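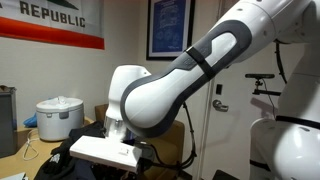 Rules for working near a robot arm

A robot arm is a machine with joints, a bit like your shoulder, elbow and wrist. Motors turn the joints. The part at the end that holds things is called the gripper. A robot arm does not know that you are there unless it has been given a way to sense you, so people who work with one follow written rules.

Rule 1. Know the reach
The reach is the furthest point the gripper can get to. Stretch it out in every direction and you have a space shaped like a lumpy ball. Stay outside that space while the motors are on. Furniture counts too: if a desk or a chair is inside the reach, the arm can hit it.

Rule 2. Look after the cables
Cables carry power and signals. They must be long enough for the arm to turn, but must not catch on anything. Check them before each start. A cable on the floor can also trip a person.

Rule 3. Know where the stop button is
Every person in the room must be able to point to it. Pressing it stops the arm. It does not matter if you press it by mistake. 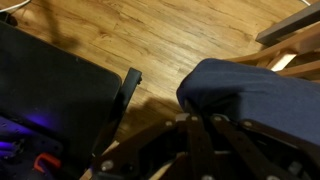
Rule 4. Keep fingers out of the gripper
The bars of a gripper move together. When they close, the gaps between them get smaller, and a finger in a gap will be pinched. Switch the motors off before you touch any part of it.

Rule 5. Start slowly
A new movement is tested at 20 per cent of full speed. Only when it has been checked may the speed go up.

Who writes the rules?
Groups of engineers agree on them and publish them as standards. A workplace then adds its own. The Purkcombe robot handbook, edited by Willy Stevens, has 146 pages, and the rules for starting and stopping take up 20 of them.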